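Home | Notebook | Methods | Stores list | Contact

Filed under: Workshop notebook / Adhesives and coatings

2025-11-05

Hide glue, batch two. Open time, gel strength and the Fomside offcuts.

Carrying on from the July pages, where the first batch went off before I had finished the tests. I have gone back to the start with new glue and written things down as I went.

Glue is the Surkeo pearl, the medium grade, from the sack opened last month. The Kopecký is still on the shelf and I have kept it as the comparison. The Surkeo pearls are darker and smell stronger when they heat up. Both were soaked overnight in cold water, one part glue to two parts water by weight, in the lidded jars. By morning the Surkeo had taken up all its water and the Kopecký had a thin layer left on top, which I stirred in. I did not pour it off, as I did in July, and I now think pouring it off was one of the things that went wrong then.

Heated in the water bath. The thermostat on the bath reads low and I have been setting it by the glass thermometer and ignoring the dial. Held just under 60 degrees. The glue got to 63 once while I was on the phone and I brought it down with a splash of cold in the bath. No skin, no change I could see. I will mark that jar and keep it separate.

Viscosity. We have no proper cup for this so I used the drip from the brush, as before. It should run off in a string and then break into drops. The Surkeo ran well at once. The Kopecký needed a little more water, a spoonful at a time, three spoonfuls in the end. I wrote this on the lid.

Open time

Test pieces are the beech offcuts from Fomside, planed yesterday afternoon and left under a cloth. Room was cold first thing and I did not want to start until it had warmed up, so the first run went on late. Brushed one face, waited, then pressed on the second piece and clamped. Waits went up in steps of 10 seconds.

Surkeo, cold wood: good squeeze-out up to 40 seconds. Patchy at 50. At 60 it had gelled and the joint slid apart when I took the clamp off.

Surkeo, wood warmed on the radiator: good up to 90, fair at 100. I stopped there because I had run out of warmed pieces.

Kopecký, cold wood: good up to 50.

Kopecký, warmed: good up to 110. This is the thinner mix, so I am not going to make much of it.

Warming the wood makes more difference than changing the glue. We knew this, but it is useful to have it on paper, and it means the veneer job should not be started before the heating has been on for a good while. I would like to try the same with the pieces warmed by the hot air gun, which is quicker, though it dries the surface and may do more harm than good.

Urea. I made one small jar with urea added to the Surkeo, five per cent by dry weight of glue. Open time on cold wood went out past two minutes. It stays tacky for much longer too, and I could still mark the squeeze-out with a fingernail after lunch. For the long panels this may be worth having. For rubbed joints it is no use at all, they creep.

Shear

Broke the pieces glued last week, all Surkeo, no additive, clamped overnight and then left on the rack. Used the lever rig with the spring balance, so these are figures for comparing with each other and not with anything in a book. Best piece went at 956 newtons on the balance. It failed in the wood, with a long splinter lifted from the lower half. The worst went at 197 and failed cleanly in the glue line, which was shiny and had hardly touched the upper piece. I remember that one. The face had a hollow in it from the planer snipe and I used it anyway.

The others sat between the two, mostly towards the top, and are in the table in the back of the book. I have left the bad one in the table with a note beside it.

To do for next time: check every face with the straight edge before brushing. Throw out anything with snipe. Cut the overlaps with the stop block, as two of this lot were wider than the rest and I only noticed afterwards.

Storage

Jar from July, kept at the back of the fridge: mould on the rim and a sour smell. Binned. Jar frozen the same day: came back well after thawing, ran off the brush properly and gelled at the usual rate. I will freeze what is left of today's in the silicone ice tray and bag the cubes with the date and the grade on. Please do not use the tray for anything else.

Dry pearls want a lid that fits. The sack has been folded over and pegged, and the top layer has begun to clump. Moved the lot into the two square tubs. The Dolamham tub is the one with the cracked handle, so lift it from underneath.

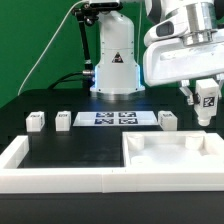 White cylindrical base, warning triangle on the front, black cable at the left.

Clean-up

Brushes rinsed in hot water straight away and hung up. One had been left in the jar at lunch and the glue had set in the ferrule. Stood it in the bath until it came soft. The natural bristle ones hold more glue and shed less than the cheap ones, and I would rather buy two of those than another pack.

Squeeze-out on the beech came off with a damp rag at the gel stage in one long strip. Left until hard it needed the scraper and took a little wood with it. On the urea pieces it smeared, and a warm rag was better than a cold one.

Clamp pads had stuck to three of the pieces. Waxed paper under the pads from now on. There is a roll in the second drawer down.

Still open

Does a second heating weaken the glue enough to matter? I kept half of the Surkeo jar warm for the whole working day and will glue up a set with it tomorrow, same wood, same clamps, and break them after a week on the rack.

Size coat. End grain pieces with a thin wash of glue first, left to dry, then glued as normal. Two made up today, two more to come when the next offcuts are planed. Without the size the end grain drinks everything and the joint is starved.

The hygrometer by the door says 35 per cent and the one on the rack says a good deal more. One of them is wrong. Will put both in a bag with damp salt overnight and read them in the morning.

Ordered: thermometer, brushes, a kilo of the Kopecký in the high grade if they have it. Veneer for the long panels has not come yet.

Previous entry | Next entry | Back to notebook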